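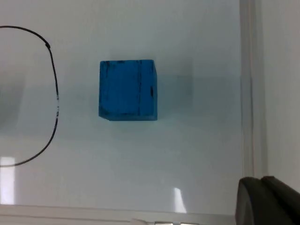 Progress report 3: Alarm handling and shift handover at the Mikgate control room
Prepared for the Bresus Safety Fund by Leif Wallin
Friday, May 10, 2019

1. Status

Work packages 1 and 2 are complete. Work package 3 (handover observation) is complete except for the weekend night shifts. Work package 4 (display changes) started two weeks behind plan. Spending is within budget and no change to the grant total is requested. One change to the schedule is requested in section 6.

2. Work since the last report

The alarm log for the filtration and pumping sections was exported from the Bako control system for a 30-day period. The export contained 1,655 alarm records after test entries and duplicates caused by the log server were removed. Of these, 866 came from only nine tags, most of them level switches on the two buffer tanks. This is a more uneven spread than we assumed in the proposal, where we planned on reviewing alarms by plant area. The review has been reordered to take the nine tags first.

Each record was coded for priority, time to acknowledge, and whether an operator action followed within ten minutes. The coding guide was revised once. In the first version, "silence and wait" was counted as an action, and two coders disagreed on it often enough to make the category useless. It is now coded separately. Records coded under the first version have been recoded.

Handover observation was done from the supervisor's desk, with the consent of all four crews. The observer noted the topics raised, who raised them, what was written in the shift log, and any interruption. Audio was not recorded. The works council asked for this in advance and we agreed, which means that the topic counts depend on live notes and should be treated as less exact than the alarm data.

3. Findings to date

These are interim and should not be quoted outside the Fund.

Alarms that returned to normal without any operator action were common on the buffer tanks during backwash. Operators described them as expected. Several said they listen for the second tone and ignore the first. The alarm philosophy document for the site does not mention this practice, and new operators learn it from the crew they are placed with.

Standing alarms were seldom raised at handover unless the outgoing operator had dealt with them personally. Alarms that had been standing for more than one shift were the least likely to be mentioned. The shift log has a free text field for them, but the field sits on the second page and is often left blank.

Interruptions during handover came mostly from phone calls about permits. Day crews were interrupted more than night crews. We have not yet tested whether interrupted handovers are followed by more queries to the outgoing operator, as the call records have not been released to us.

4. Display changes

A revised alarm list and a one-page handover screen have been drafted. The list groups repeat alarms from the same tag and shows time standing in place of time of onset. The handover screen fills in standing alarms and inhibited alarms from the system and leaves the rest to the operator.

Wustance, the contractor for the display work, delivered a first build that ran on the training simulator but refreshed too slowly when the alarm list was full. A second build is due later in May. Simulator sessions with two crews are booked to follow it - the other two crews will be booked once the build has been accepted.

5. Risks

Simulator access is shared with licensing training, and licensing has priority. If a session is lost, the next free slot may be several weeks away.

One of the two coders leaves the project at the end of May. A replacement has been named and will code a sample of 170 records already coded by both current coders, so that agreement can be checked before the handover of the work.

Site management has asked whether the buffer tank alarm limits can be changed now. We advised against this until the simulator sessions are finished. A change in the middle of the study would make the before and after logs hard to compare. The decision rests with the site.

6. Request to the Fund

We ask that the due date for work package 4 be moved back by four weeks. The date of the final report does not change. The extra staff time is estimated at around 800 dollars and can be met from the travel line, which is underspent.

7. Next period

Complete the weekend night observations.
Accept or reject the second display build.
Run the first two simulator sessions.
Obtain the call records, or drop the query analysis and report it as dropped.
Send the revised coding guide to the Fund with the next report.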